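Cravelhas a escorregar no tempo seco, o que fazem?

Marlene_Galtholm
Olá a todos. Comprei em segunda mão uma cítara pequena da Plarura, 212 euros com saco e chave de afinação, e desde fevereiro que não me aguenta a afinação nem uma tarde inteira. Afino às 10 da manhã, vou almoçar, volto e as agudas já desceram quase meio tom! Tenho a sala com aquecimento (pouco, mas tenho) e o instrumento fica pendurado na parede do corredor. Já troquei as cordas por umas Billia e ficou na mesma. Será a madeira que secou? Vale a pena mandar a um luthier ou há coisa que eu possa fazer em casa sem estragar nada?

zé_das_cordas
Cordas novas esticam, é normal. Dá-lhe uma semana.

Otis Ruiz-Ortega
Uma semana ajuda, mas se já descia com as cordas velhas eu ia primeiro à humidade. Compra um higrómetro baratinho e pendura-o no corredor ao pé da cítara. O meu quarto andava por volta dos 54 por cento e nunca tive chatices, até que liguei um radiador e aquilo veio por ali abaixo... Guarda-a no saco, longe do calor, e tira-a só para tocar. Depois vê se cada corda dá duas ou três voltas bem encostadas na cravelha, sem se cruzarem. E afina sempre a subir: se passaste da nota, desce bem abaixo e volta a subir devagar.

O que eu não fazia era pôr giz, cola ou resina nos furos. Fiz isso numa MacLeish velhota que tinha cá e o luthier ainda hoje me fala do assunto, com razão. Se a cravelha roda sem resistência nenhuma, pede-lhe uma de medida acima, que é serviço rápido.

Deixo umas fotos com madeira, duas delas desfocadas pelo movimento:

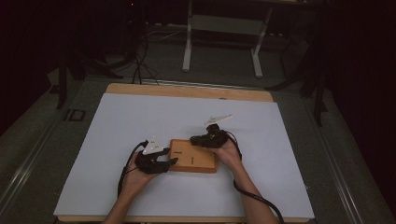
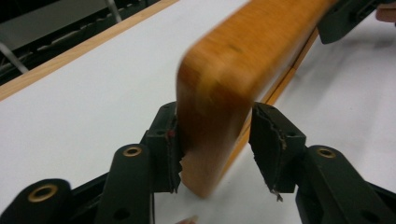
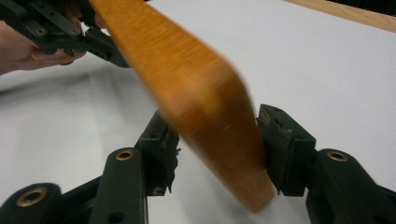
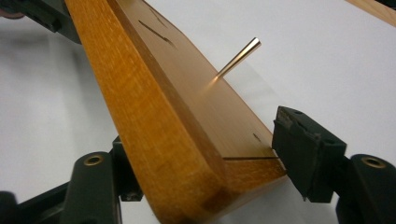 Marlene_Galtholm
Obrigada, Otis! Fui medir o corredor e está sequíssimo, nem queria acreditar. Já a meti no saco, dentro do armário do quarto. Só uma dúvida: as voltas das duas cordas mais finas estão todas encavalitadas, posso desenrolar e aproveitar as mesmas cordas ou partem logo? É que as Billia não são nada baratas e só me sobrou um jogo.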